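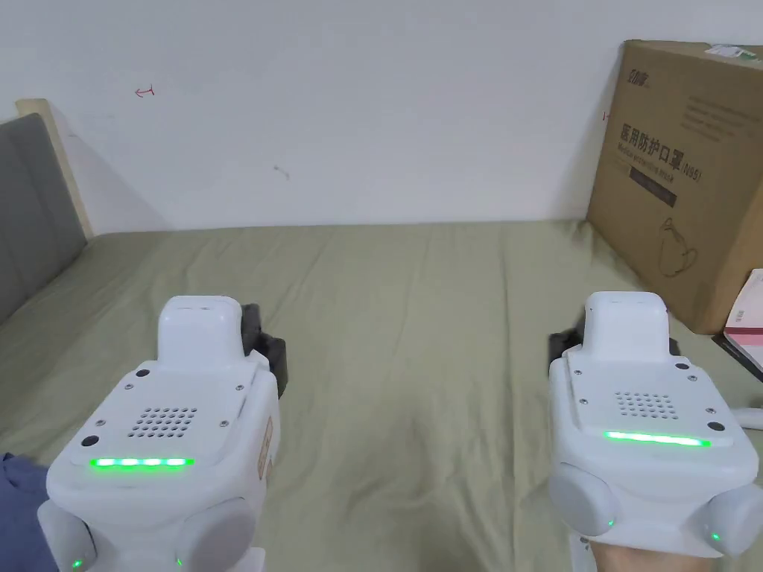

Dotisell Bedroom is a set of 1197 demonstrations of household tasks, all done by a person working with a pair of handheld grippers. It covers making beds, folding sheets and putting small items away. Each gripper has a green LED strip below the speaker grille, and the dark grey fingers are the only parts meant to touch the cloth — please keep the white housing off it if you add your own recordings.

Home | Data | Format | Tools | License

## Contents

- 217 demonstrations on bed sheets, the rest on other bedroom tasks
- 32 rooms
- five operators, two of them left-handed

Left and right grippers are stored as separate streams with a shared clock. Finger opening is in millimeters.

## Loading

Use the Manasetti reader, version 5 or later. Older versions swap the two hands without a warning.

## Known problems

Tracking drifts near plain white walls. Episodes recorded in June have no audio. The Azevedo split was made by room, so don't mix it with the Arkness split, which was made by operator.

Last updated September 23, 2020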